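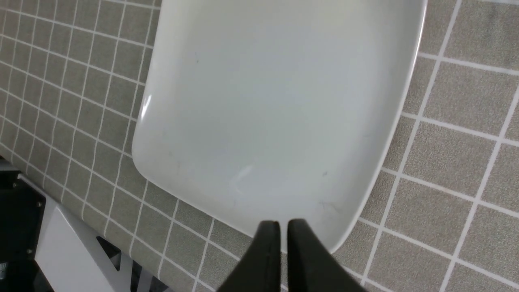
Wie entsteht Porzellan?
Porzellan besteht aus drei Stoffen: Kaolin, Feldspat und Quarz. Kaolin ist eine weiße Tonerde. Die Stoffe werden fein gemahlen und mit Wasser vermischt, bis eine weiche Masse entsteht. Daraus lassen sich Tassen und Schüsseln formen, aber auch ein viereckiger Teller mit runden Ecken wie der auf den grauen Fliesen. Der glatte Glanz kommt bei Porzellan von der Glasur.

Warum muss es zweimal in den Ofen?
Beim ersten Brand wird der Ofen meist über 800 Grad heiß. Danach ist das Stück fest, saugt aber noch Wasser auf – wie ein Blumentopf. Nun taucht man es in die Glasur, eine Flüssigkeit mit sehr feinem Gesteinsmehl. Im zweiten Brand ist es noch viel heißer. Die Glasur schmilzt und wird zu einer dünnen Glasschicht. Das Stück schrumpft dabei. Deshalb formt man es am Anfang etwas größer.

Text: Hawi Alemneh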